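To: Itden line-automation list
Subject: Re: Drolla cell, staffing after changeover

On Monday the Lapointe packing lead wrote:
> We have 42 part numbers on the bench and 2 people per shift.
> If the arm takes the pick-and-place, what do those two do?
> Also, who clears a fault at 5 a.m.?

Answers below, from the Dotoro side.

1. Scope. The arm handles 39 of the 42 parts. The other three stay manual until we have fingers that hold them without marking the finish.

2. Staffing. Both positions stay. One operator loads and inspects; the other runs the manual parts and covers faults on the cell. Lifting drops a lot, standing time does not — we should say so before the shift meeting.

3. Grip point. Flared black parts are taken low, near the base. Operators pick them up by the neck out of habit, so the re-teach sheet needs a line on this. Approach with the white fingers close to the tabletop:

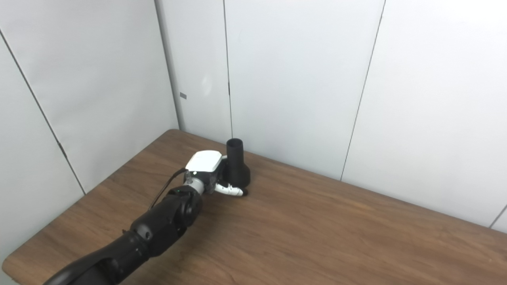
4. Faults. First response is the operator on shift, after around 70 minutes of training. Anything that needs the controller opened goes to maintenance. Pay grade for the added duty is still open, and I would not start nights until it is settled.

Comments on item 4 to the list, please.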